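# Snack Box Packing: Frequently Asked Questions

Plotow snack boxes are packed by hand at a desk, one box at a time. Most of what goes in is small: stick packets, sachets, single-serve pouches.
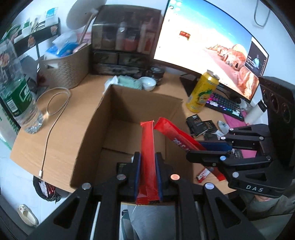 These answers cover the questions that come up most from new packers and from people who order the boxes. If yours isn't listed, write to Efa Penry at the packing desk.

## Packing

**What size box should I use?**

Use the long brown cardboard box for stick packets. The square box is for jars and tins only. Sticks have to be bent to fit in the square one, and the crimped ends can split.

**How many sticks go in a standard box?**

A standard box takes 50. A half box takes the number printed on the order slip, which varies.

**Do the sticks stand up or lie flat?**

Flat, lengthwise, in the same direction. Start at one end of the box and work toward the other. You can leave the sticks loose on the desk while you pack, but check under the keyboard and behind the box before you close it.

**Can I mix flavors in one box?**

Yes, if the slip says "mixed." Keep each flavor together so the customer can find it. Red packets go in first and dark ones on top. Ifor Howells set that order up when we started doing mixed boxes and customers are used to it.

**What do I do with a wrinkled packet?**

Wrinkles are fine. Press the packet gently between two fingers. If no air escapes and the seal holds, pack it. If powder comes out, put it in the reject tray and wipe the desk.

**Do I need to tape the bottom seams?**

Yes. Use one strip on the outside along the center seam. For anything over 2 pounds, add a second strip across it.

## Drinks

**Can a canned drink go in with the sticks?**

Not in a long box. Cans roll and crush the packets. Canned drinks ship in the Bovon carton with a divider.

**Can I keep my own drink on the desk?**

Yes, if it's a can or a bottle with a lid. Keep it beside the box and away from the edge. Open cups stay in the kitchen.

## Orders and delivery

**When do boxes go out?**

Anything packed by 11 a.m. leaves the same day. Later boxes go on the shelf by the door and leave the next working day. In January the cutoff moves to 10 a.m.

**My box came half full. Is something missing?**

Check the slip first. We use the same long box for full and half orders, so a half order has a lot of empty space. If the count doesn't match the slip, send the order number to Pei-shan Mok and she will mail the rest.

**Can I return sticks I don't like?**

Unopened boxes can come back. Loose sticks can't be restocked once the tape is cut.

**Can the box be recycled?**

The cardboard can, once the tape is off. The empty stick packets go in the regular trash unless your town takes soft wrappers.

**Can I reuse the box for storage?**

Plenty of people do. It fits in most desk drawers with the flaps folded in, and it also holds pens and charging cables.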